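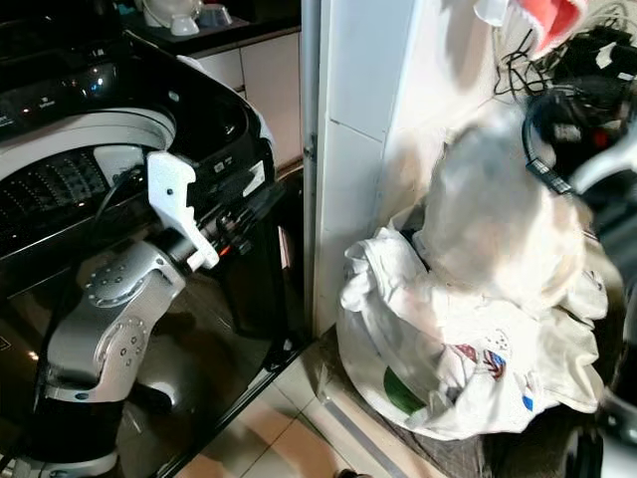 4 min read

I drove out to the Dovari open day in August mostly to see the laundry robot. They had other things running, but I have done the wash for a family of five for a long time and that was the one I wanted to look at.

Dovari has the ground floor of an old office building in Celwood, behind a tile store. Parking is on the street. The sign-in sheet was on a music stand in the hallway, and after that you could walk where you liked as long as you stayed behind the tape. They have built parts of a home in there, with real appliances hooked up to real water. I got there at 10:30 and the coffee was already gone.

The laundry area is a tight little setup. There's a black washing machine, a counter behind it with some bowls on it, a tile floor, and a big white plastic bag stuffed with laundry on the floor against the wall. I liked that they used a bag. In my house nothing arrives at the washer in a neat basket.

The robot has two arms. The one in front is gray and silver with a lot of small screws at the joints, and the gripper on the one I was watching is white and blocky. It looks 3D-printed. I had expected something closer to a hand, with fingers. When it works at the lip of the drum it takes up less of the opening than I thought it would, and you can follow most of what it does.

Archana Pal ran the demonstration. She talked for a few minutes first and then let it go without saying much, and I appreciated that. The job was to take clothes out of the bag and put them in the machine, then take them back out again. The loading part went fine. It was slow. I could have filled that drum in the time it took to do the first three pieces, but I also could have gone and done something else, so I don't know how much the speed matters.

The unloading was harder. A sleeve got stuck flat against the inside of the drum and the arm went in after it, came out with nothing, and went in again. It did this several times. A kid next to me started giving it advice. On what I think was the fifth try it got hold of a cuff and the whole shirt came out, and people clapped.

Archana said the inside of the drum is the worst part of the whole task for them. It's dark, the outside of the machine is shiny and throws back reflections of the arm and the lights, and cloth never sits the same way twice. She said they have done 3000 loads and unloads since they started, and 190 of those were in the week before the open day. I asked if they were washing the clothes every time. No, she said, most of it is the same clean laundry going around and around. They run a real cycle at the end of the day if somebody spilled something.

I asked her about socks and she made a face. Socks get left behind. I told her they get left behind at my house too.

There was a second demonstration down the hall run by Fidel Mansilla, this one about putting away groceries. I only caught the end of it. He had a can of soup and a bag of rice out and was explaining why the can was easy. He is a good talker and had a bigger crowd than the laundry did. I would have stayed but my meter was running out.

A few notes if you are thinking of going to the next one:

They don't mind questions, but ask them before the arm starts moving. Once it's going the person at the laptop is watching it closely.

The laundry area is small and only the front row sees much. Go early or be tall.

They let you hold a spare gripper at a table near the door. It is lighter than I would have guessed. There was a handout about a home trial called Sustano, with a form on the back to put your name down. I took one and haven't filled it out. My washer is in the basement at the bottom of a narrow set of stairs, and I didn't see anything there that looked ready for stairs.

Would I want one? Maybe for the folding, and they weren't showing folding. Loading the machine is the part of laundry I mind least. But I stood there for the better part of an hour watching a shirt come out of a washer, and I'd do it again — I want to see if they get the socks.

I had lunch afterward at Mosquera, two blocks over. The chicken was good and they were out of the pie.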